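Fault report from the Pramer unit, for anyone running the same hands. August 29, 2025.

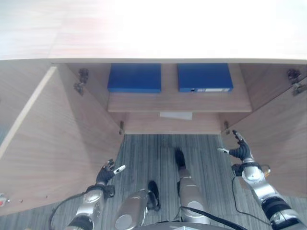
1/ The job was cabinet work: open both doors, reach in, take a box off the shelf. The right wrist stopped answering at cycle 2894. No alarm, and the arm held its last position.

2/ The log shows 80 dropped packets in the second before it quit. The left wrist dropped none.

3/ We hit the e-stop. It took nearly 400 ms to register. That worries me more than the wrist does.

4/ Swapped the wrist cable first. It ran 12 cycles and quit again, so I'm looking at the Oltton driver board now.

5/ If you're on the June firmware, time your e-stop before you stand near the arms. Ours stays powered off until the new board gets here.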